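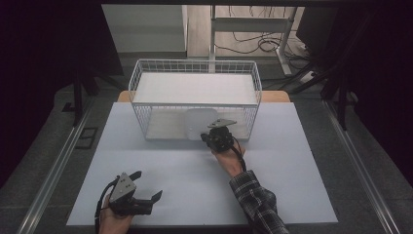
9월, 오후 2시 조금 넘어서 시작

Ludham 과제 준비. 동아리방 작업대, 양손 그리퍼. 오늘 목표는 바구니 쪽 동작이랑 밀폐용기 잡기 둘 다 연습해 두는 것. 대회 규정집(Irnent 배포본) 다시 읽었는데 물건이 바구니 안벽에 기대 서 있는 경우도 감점 없이 인정된다고 함. 지난번에 괜히 눕히느라 시간 다 썼음.

메모 먼저.
- 시작 자세: 양손 벌리고 보드 앞쪽에서 출발. 손목 꺾고 시작하면 트래킹이 튄다. Mallet 로그에서 계속 같은 구간이 깨져서 확인해보니 전부 시작 자세 문제
- 케이블은 손등 쪽으로 넘기기. 손바닥 쪽으로 오면 방아쇠에 걸림
- 바구니 철망에 손가락 끝 걸리는거 조심. 위에서 내려올 때 속도 줄일 것
- 한 에피소드 끝나면 바로 정지 누르기!! 저번에 4개를 이어서 녹화해버림. 자르느라 저녁 다 감

기록 현황: 지금까지 94개. 이 중 11개는 버림 (트래킹 끊김, 또는 도중에 말 걸어서 고개 돌아간 것). 버린 건 Mallet에서 지우지 말고 reject 태그만. Skeltier 변환 스크립트가 번호 비면 죽음. 이거 고쳐야 되는데 담당이 없음... 일단 내가 봄

밀폐용기 쪽. 뚜껑 있는 반투명 통인데 생각보다 까다롭다. 모서리가 둥글어서 패드가 어디 닿느냐에 따라 통이 돌아감. 뚜껑 테두리 바로 밑을 양쪽에서 잡는 걸로 통일하자. 너무 위로 가면 뚜껑을 같이 물어버려서 나중에 뚜껑 여는 단계에서 꼬임. 너무 아래면 들 때 앞으로 숙여짐.

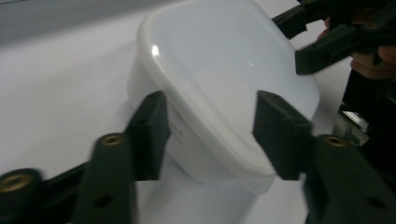
통 양옆을 뚜껑 테두리 아래에서 잡은 상태. 오른쪽 위는 반대손 그리퍼, 손가락이 뚜껑 모서리 근처.

반대손 역할은 아직 합의 안됨. Bernadette Fleury 선생님 의견은 뚜껑 쪽에 미리 대기시키라는 것. 멀리서 출발하면 손이 카메라에 늦게 들어와서 학습할 때 타이밍이 애매해진다고. 내 생각엔 너무 붙으면 통을 밀어버릴 위험이 있음. 둘 다 찍어보고 비교하기로 함. 파일명에 near / far 붙일 것, 한글 금지 (스크립트가 또 죽음)

힘 조절 얘기. 통이 비어 있으면 세게 잡을 이유가 없는데 다들 꽉 잡는다. 나도 그럼. 방아쇠 절반만 당기고 멈춘 다음 들어올리기. 미끄러지면 그때 더. 패드 안쪽 가장자리 너덜해진 거 교체할지? 재고 2세트 남음. 대회 전날 새걸로 갈면 두께가 달라져서 오히려 안 좋을 수도. 갈 거면 이번 달 안에 갈고 그 상태로 데이터 더 모으는 게 맞는듯 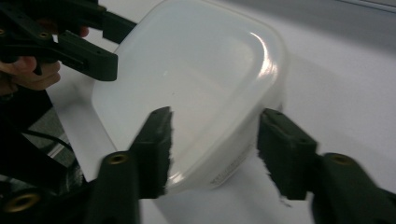 접근 각도도 정해야 함. 지금은 사람마다 제각각이라 Skeltier에서 궤적 겹쳐 보면 부채꼴로 퍼짐. 정면에서 들어가되 벌린 손가락 사이에 통이 들어온 다음 잠깐 멈춤 -> 닫기. 이 멈춤이 은근 중요. 멈춤 없이 흘러가며 닫은 에피소드는 재생해보면 정책이 허공에서 닫는 버릇을 배움 (저번 학기 선배들 기록에도 같은 말 있음, 이제야 이해)

반투명이라 흰 상판 위에서 윤곽이 잘 안 잡히는 것도 문제. 천장등 반사가 뚜껑 테두리에 세게 뜬다. 조명 하나 끄고 비교 촬영 해볼 것. 색지 까는 건 규정 위반이라 안 됨, 확인했음 (Irnent 규정 보드 항목).

할일
- near/far 비교분 촬영
- reject 태그 누락된 거 찾기
- Skeltier 번호 문제. 안되면 그냥 빈 번호 건너뛰게
- 나사 풀림 점검, 특히 왼손 그리퍼 윗판. 육각렌치 누가 가져갔는지 좀 돌려놓으세요
- 시작 자세 안내문 출력해서 작업대 옆에 붙이기
- 배터리 충전 꼭 하고 퇴실

추가, 5시 40분: 바구니 동작은 오른손으로만 넣는 걸로 임시 결정. 왼손은 보드 앞쪽에 벌린채로 대기. 왼손잡이인 사람은 반대로 찍지 말고 일단 빠지기, 좌우 반전은 다음에 얘기함. 변환 돌려놓고 감. 결과는 내일 로그 확인하고 이 밑에 이어서 씀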